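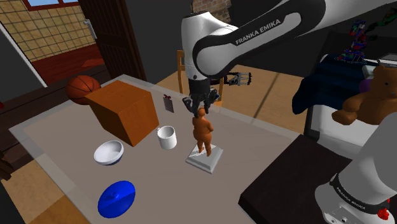
Carnet Flotevard — fichier des adresses de voyage, mode et petites galeries
Version d'octobre

Présentation

Flotevard est le fichier de données qui accompagne notre lettre de voyage. Il rassemble 3 261 fiches d'adresses : friperies, merceries, salons de thé, galeries, ateliers de chapeliers, parfumeurs de quartier. Au début c'était un simple tableau pour préparer nos séjours, et puis plusieurs lectrices ont demandé de le recevoir. Nous le partageons maintenant sous une forme un peu plus propre.

Le français n'est pas ma première langue. Si une tournure vous semble bizarre dans les notes, vous pouvez me la signaler, je corrige avec plaisir.

Contenu du dossier

adresses.csv : le fichier principal, une ligne par adresse
quartiers.csv : la liste des 135 quartiers utilisés, avec la ville
notes.txt : les commentaires longs, reliés par l'identifiant de la fiche
anciens/ : les adresses fermées, conservées pour mémoire

Colonnes de adresses.csv

id : numéro de la fiche, jamais réutilisé
nom : le nom tel qu'il est écrit sur la vitrine
ville, quartier : voir quartiers.csv
genre : mode, table, art, parfum, papier, autre
prix : de 1 à 4. Le 4 veut dire que l'on entre surtout pour regarder
visite : année et mois de notre dernier passage
langue : langues parlées à l'accueil, quand nous le savons
source : W pour Wadulance, H pour Heywood, P pour passage personnel

Origine des données

La plus grande partie vient de nos propres promenades. 800 fiches ont été reprises de l'ancien guide Wadulance, qui ne paraît plus et dont l'éditeur nous a donné son accord par écrit. Les adresses de Heywood concernent seulement les boutiques de tissus et de boutons. Elles sont bonnes, mais les horaires y manquent presque toujours.

Stikstead est traité comme une ville à part, même si les cartes postales le rattachent à la commune voisine. J'ai hésité longtemps sur ce point.

Ce qu'il faut savoir avant l'utilisation

Les prix datent du jour de la visite et n'ont pas été corrigés ensuite. Pour les galeries, la colonne prix reste vide.
Les accents sont conservés. Le fichier est en UTF-8, avec le point-virgule comme séparateur. Si vous l'ouvrez dans un tableur, choisissez ce réglage à l'importation, sinon les « é » deviennent illisibles.
17 fiches portent encore la mention « à revoir » : deux boutiques avec le même nom dans la même rue, des déménagements, un salon de thé qui change de propriétaire chaque hiver.
Le genre « autre » est trop large. Il contient des fleuristes, des relieurs et un réparateur de parapluies.

Licence et partage

Usage personnel et associatif libre, avec mention du nom Flotevard. Pour une publication payante, merci d'écrire d'abord. Les fiches de source W ne peuvent pas être revendues — c'est la condition de l'accord.

Corrections

Envoyez l'identifiant de la fiche, la colonne concernée et la nouvelle valeur. Un message par adresse, s'il vous plaît. Les fermetures sont traitées en premier, les changements d'horaires à la version suivante.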